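Skerkby garage notes: do you need the additive?

22nd April

Every spring the leaflets come round, and this time most of them are for Renadent, a bottle you tip into the fuel tank before a fill-up. The label says it cleans injectors, smooths the idle and saves fuel. It costs 20 pounds, which is a fair bit for something you can't see working.

I asked the seller for test results in March. What came back was a single sheet about a van that had done 242 miles on treated diesel and was "noticeably livelier". It didn't say who noticed. There was no run without the additive to set beside it, and nothing about the weather, the load or the tyres. A van can feel livelier with a tailwind.

Uleo, the rival brand on the same shelf, at least prints a dose on the back and tells you to stop after four tanks. I'm not sold on that one either, but I can follow what it's asking me to do. 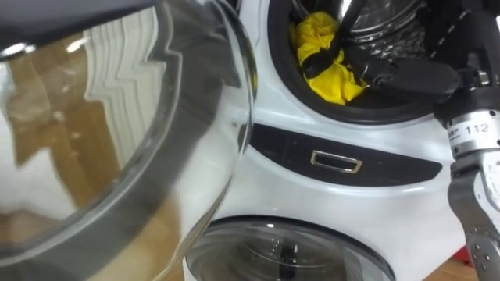
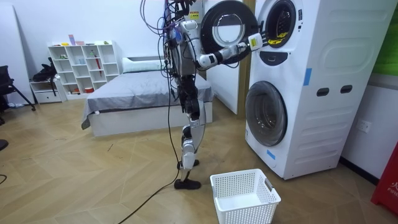 Jurčo wrote in after the last issue to say we were being too hard on additives in general. An old diesel used only for short trips does gum up, the letter went on, and a bottle of cleaner is a cheap thing to try before paying for the injectors to come out. Fair enough – though the same letter admits the car also had a new fuel filter that week, and I know which of the two I'd thank.

If your engine is running rough, start with the filter and the air intake, and get the fault codes read. Check when it was last serviced too. One member's car had gone seven months past its date and was on its second bottle of Renadent.

Anyone with proper before-and-after figures, good or bad, please send them in. Fuel receipts and mileage will do. I'd like a few months' worth – one tank tells us very little.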